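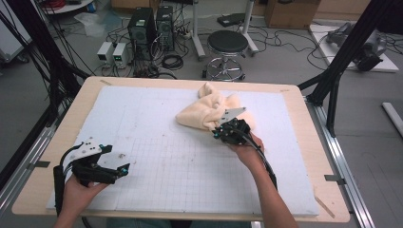 Posted by Modupe Mohammed in November · 3 answers · 42 shares

Has anyone been to one of the Grivia open days? I went to the late one, started at 7 in the evening, and I've come home with more things I want to ask than I had when I set off, so I'm hoping somebody on here knows the place or does this sort of work.

A bit of background. My nephew is mad on robots and his college had a notice up about it, so I booked the two of us in (free, but you do have to book, and they only take 9 people on each tour). I was expecting a sort of show. You know, a robot waves at you, a robot pours a drink, everyone claps. We got a talk with slides first, which went on a bit, and then we were taken through to the workspace where they had the towel job going at one of the tables.

So it's a person holding a black gripper in each hand, with two fingers on the end like a big pair of tongs, and they do the towel with those and don't touch it with their hands at all. The towel was a cream fluffy one, all in a heap on a white board with faint squares on it. The idea as I understood it is that the grippers keep a record of how the person moves, and later on a robot arm with the same sort of fingers gets trained from it. I thought that was brilliant! I had always assumed somebody just typed it all in.

They let us have a turn each at the end, and I was hopeless. I fold towels every day of my life and I could not get hold of the edge. I kept pinching up a bit from the middle and dragging the whole lot along with it, and my nephew thought this was the funniest thing he'd ever seen until it was his go.

Right, so what I'd like to know:

Why do they start with it in a heap? Surely you'd begin with it laid out nice and flat and teach it the fold first. I did ask but we were being moved on by then and I only got half an answer.

The lady on our tour said they'd done 700 goes at the towel so far and were still going. Is that a lot? It sounds like an awful lot to me, but she said it as if they'd barely started.

And there were cables everywhere, all over the floor and up round the frame, and one coming out of the back of each gripper. Is that normal? I'd somehow pictured it all being wireless by now.

Last one, is it worth going again for the daytime tour? The leaflet says it's a different demonstration but doesn't say what. My nephew would go tomorrow if I let him. I've got a bad hip and it's a lot of standing, so I'd want it to be properly different.

Thanks in advance, and sorry for the length of this!

Aatos Peltonen
98 people found this helpful

Glad you enjoyed it. I don't work at Grivia but I did two years of more or less the same job at Salminen, holding the grippers, so I can tell you how it was with us and you can take it from there.

The heap first. If you only ever record with the towel flat and square to the table, then you get a robot that can fold a towel that is flat and square to the table, and who has one of those? They come out of the dryer in a lump. The hard part is the bit before the folding, when you're hunting for an edge or a corner and getting it pulled out so you can see what you've got. We used to pick the towel up and drop it before every go so it landed differently each time. Some people got into the habit of dropping it the same way without meaning to, and you'd get told off for it, and quite right too. We did do some flat ones as well, early on, mostly to get new people used to the grippers.

Your trouble getting hold of the edge is what everybody has. With your fingers you can feel how many layers you've got, and with the grippers you can't feel a thing, or next to nothing, so you have to do it all by eye. What helped me was to come in low and from the side with the fingers only a little way open, and slide along the board until the edge goes in between. If you come down from the top you'll get a pinch of the middle every time. Fluffy towels are a pain as well, a thin tea towel is miles easier. I'd say it took me a couple of weeks before I stopped swearing at it.

As for 700, I wouldn't call it small and I wouldn't call it big. It depends what they want out of it. For one towel on one table that may do quite nicely. If they want it to cope with any old towel in any old room then they've a long way to go, and she'd be right to be casual about it! Bear in mind each go is short once you're in the swing, so you get through more in a day than you'd think. Your wrists know about it by the evening though. We swapped over every hour and I'd still come home and not want to open a jar.

Cables: yes, normal, at least everywhere I've been. I got used to flicking the gripper cable back over my arm before I started so it didn't catch on anything. I never had anybody trip properly but there were a few near misses, so if you do go back with your hip, look where you're putting your feet, and ask if you can have a stool. They had plenty where I was and I've never known anyone mind.

I can't help with the daytime tour I'm afraid.

Czesław Sikora

can't you just buy a folding machine? They have them in the big laundries, my sister in law worked with one for years and it did sheets faster than you could feed it. Don't see the point of teaching a robot with tongs. Never been to the open day so can't say about that.

Elli Hirvonen
12 people found this helpful

I've been to both! Evening one last year with my dad and the daytime one this spring with a group from work, so I can do your last question at least.

The daytime one was different when I went, yes. No towel. They did packing, so putting boxes and packets into a carrier bag, and this time it was a robot arm doing it on its own with a man called Raimo Savolainen standing by and talking us through it. He was very good, very patient, and he'd let you ask anything. It was slow, I'll warn you. There was a long wait while it made up its mind about a packet of rice, and then it put it in on top of the eggs (pretend ones). Some of our lot got bored and drifted off to the coffee. I could have watched all afternoon, but I'm like that.

You don't get a go yourself on the daytime one, or we didn't, and I think that's what your nephew would miss. If having a go was the best bit for him I'd book the evening again. If he wants to see the robot working by itself then daytime. They may well have changed it since, so it's worth ringing up first, they do answer the phone.

On the standing, the daytime one was shorter on the slides and they did that part sitting down in the canteen. Then it was a good half hour on your feet in the workshop. My dad took a folding stick seat to the evening one and they were fine about it. The lift is round the back by the bike racks and it isn't signposted at all, we went up two flights of stairs before somebody told us.

Also Bruvasis do an open afternoon, if your nephew wants more of this. It's a smaller place and there's no talk beforehand, you just wander about and people show you what they're working on. Parking is dreadful. I'd go by bus.

@Czesław those machines are great for sheets but somebody still has to stand there and feed them in, that was my first summer job and I don't miss it!

Comment from Modupe Mohammed

Thank you all so much, this is really useful. Aatos, I tried your sliding in from the side thing at home with the salad tongs and a bath towel and it does work better, though my husband wanted to know what on earth I was doing. Elli, I'm going to ring them about the daytime one and ask about a seat at the same time. I had no idea there was a lift!

4 comments hidden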